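In defense of the see-through measuring cup

I own 4 measuring cups and I only ever reach for the plastic ones. The good one, the heavy glass one my aunt's neighbor swore by, lives at the back of the cupboard behind the blender. I'm going to make a case here that cheap, translucent, slightly tacky plastic cups are the best thing in an ordinary kitchen, and I know how that sounds.

Let me start with the metal crowd. A metal cup is a lovely object. It stacks, it shines, it makes a nice clink. But you can't see into the side of it! You fill it to the brim or you guess, and my guessing is terrible. I once made a Friday batch of fruit punch with a steel cup and it came out so sweet my kids watered theirs down at the sink (both of them, without talking to each other first).

With a see-through cup you just bend your knees a little and look. The drink climbs up to the line, you stop, you're done. It works even better when what you're measuring has a loud color, like cranberry or orange or that alarming red stuff in the party jug. I find it weirdly cheering to have a couple of those on the table at once. Lunch looks like something is going on.

Now, people will tell you plastic stains, and sure, it does. Mine from Barbu went pink years ago and stayed pink. I don't care. The Plelel set my sister gave me has markings that rubbed off after 9 months, so I went over the 200 ml line with nail polish and kept going. If a glass cup loses its markings you feel cheated. With a plastic one you get the nail polish out.

The other complaint is pouring. A cup with a proper spout pours better, I'll give you that. But most of what I pour at home comes out of a regular drinking cup anyway, somebody's leftover half going back to be split up fairly, and what matters then is the thing you're pouring into. Wide mouth, see-through side, stands up by itself. Tip slowly and keep your eye on the bottom one -- not the top one, which is the mistake I made for most of my life.

And please do it on the table. I feel strongly about this. Counters are crowded and badly lit, and mine slopes. The table by the window gets all the light, you can see the level properly, and if the bread and the snacks and the tissues are already out then so what, push them back a bit. A white tabletop is best of all for this. Yes, it shows every drip. You want to see the drips! My mother's table in Brultport was dark brown and we found sticky spots on it for three days after any birthday.

I did have a brief affair with a fancy Gandham pitcher, the kind with a lid that clicks. It's in the garage now with paintbrushes in it.
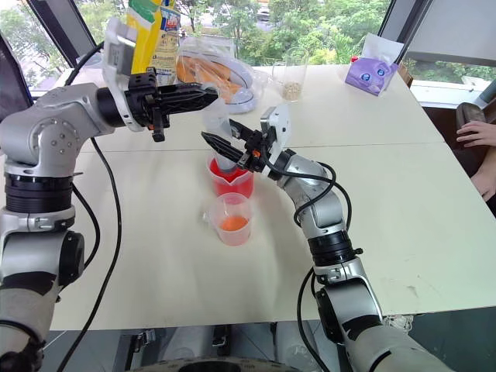 What about dry stuff?

Same cups. Rice, beans, oats, all of it. Give it a shake so the top goes flat, look through the side, carry on. I'll fight about flour another time -- flour people have scales and opinions, and I've only got the cups.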